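Kirnell Repair Library: Progress Report to the Dirkberg Fund
Prepared by Blagoje Petek, project lead
Fri 3 January

Dear all,

It's a real pleasure to write this one. When we sent you our last report in October, the tool lending side was up and running but the repair evenings were still mostly a plan and a stack of chairs. We now have a regular crowd, a waiting list for the sewing bench, and a shelf of lamps, toasters and radios whose owners are coming back for them!

What we said we would do

Your grant was for three pieces of work: opening the lending desk two evenings a week, running repair evenings open to anyone in Kirnell, and putting together a set of plain-language repair sheets that people can take home. The first two are fully going. The third is behind, and I'll come to that.

Lending desk

We made 848 loans over the period, which is well past what I expected when I filled in the application (I had to go back and read my own numbers twice). Drills and sanders go out the most, then the carpet cleaner, then the long ladder. The pressure washer was hardly touched once the weather turned, so we've moved it to the back and brought the tile cutter forward, and it has been out nearly every week.

Late returns have come down a lot. We switched from phone calls to a text message the day before the due date, and people simply bring things back. We lost one jigsaw, and a borrower replaced a broken clamp without being asked.

Repair evenings

We've held 30 repair evenings. Electrical items are the biggest group, then clothes and bags, then small furniture. The furniture table was a late addition, and I'm so glad we tried it. Loose chair legs and sticking drawers are wonderful jobs for beginners, as you can see the problem, take it apart and have it back together before the tea has gone cold. Several people who came in with a wobbly stool now come back to help others with theirs. 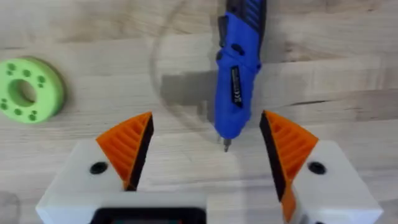
Screwdriver above the wooden tabletop, green ring lying on it.

The textile bench needs more room. We have two sewing machines and enough regulars for four, and the queue gets long on wet nights. For the next period we'd like to move textiles to their own evening. This would cost nothing extra apart from the room hire already in the budget.

One thing I got wrong in the plan was the booking system. I thought people would like a fixed slot, but half of them forgot it and the other half turned up early to chat. We've gone back to a sign-in sheet by the door and it works fine.

Repair sheets

We planned 48 sheets and a little over half are written. The writing goes quickly; checking takes the time, especially for anything with a plug on it. Đorđević Electrical has kindly agreed to read every sheet in that group before it goes to print, and I would much prefer to be late than to hand out a bad one. The clothing and bicycle sheets are finished and already in use at the desk. The lamp sheet is the one people ask for most.

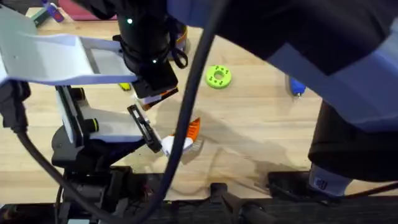 Report No. 2, page 3

Money

Spending is close to plan. We're under on printing, due to the sheets, and over on consumables: fuses, thread, glue and sandpaper disappear at a marvelous rate. The shelving from Tridico came in cheaper than quoted, and that covers most of the gap. We'd like your permission to move 3,000 from the printing line into the next period so it is there when the remaining sheets are ready. No other changes are requested.

Next period

The separate textile evening comes first, if you agree. After that we want to finish the electrical sheets, run a beginners' course on sharpening (chisels, kitchen knives, garden shears, whatever people bring), and try a Saturday morning lending desk for those who can't make evenings. The school has also asked if we'd do a bicycle session in the spring, and I've said yes in principle.

The full loan list and the receipts are attached separately. If you'd like to drop in, any repair evening is a good one. Doors open at six, and please bring something broken.

With thanks,
Blagoje Petek
Kirnell Repair Library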